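Noticias de la nave

¡Por fin tenemos sitio! Después de tantos meses apretados en el local de Prelton (los que vinisteis en invierno ya sabéis de qué hablo), desde marzo estamos instalados en la nave nueva, y os escribo con las manos llenas de polvo y una lista de tareas que no baja. Son 686 metros contando el altillo, y todavía me pierdo buscando el cuadro de la luz.

Lo que más me gusta es lo blanco que es todo. Techo blanco con las vigas a la vista, tabique blanco debajo del altillo, y esas barandillas negras que al principio quería pintar y que ahora no cambiaría por nada. Alguien propuso un verde botella – menos mal que no le hicimos caso.

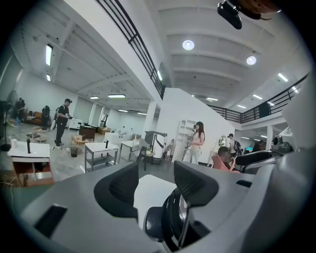 Con la luz nos costó más decidirnos. Yo era partidaria de quitar los fluorescentes y dejar solo los plafones redondos, que dan un ambiente más de casa, pero para trabajar por la tarde no llegaban. Así que conviven los dos tipos, y tan contentos. Los repuestos los pedimos a Nurkora y tardaron nueve días.

Los muebles siguen repartidos un poco a la buena de Dios. La zona de asientos se queda bajo el altillo, eso ya está hablado, aunque arriba quiero poner las tres estanterías que nos dejó Truramard al cerrar su tienda. Si a alguien le sobran sillas plegables, que me escriba, que para las charlas queremos llegar a 100 y vamos cortos. ¡Y ventiladores! Con el verano encima, un par más de pie nos vendrían de maravilla.

El próximo boletín lo mando cuando tengamos montada la cocina pequeña.

2021-06-08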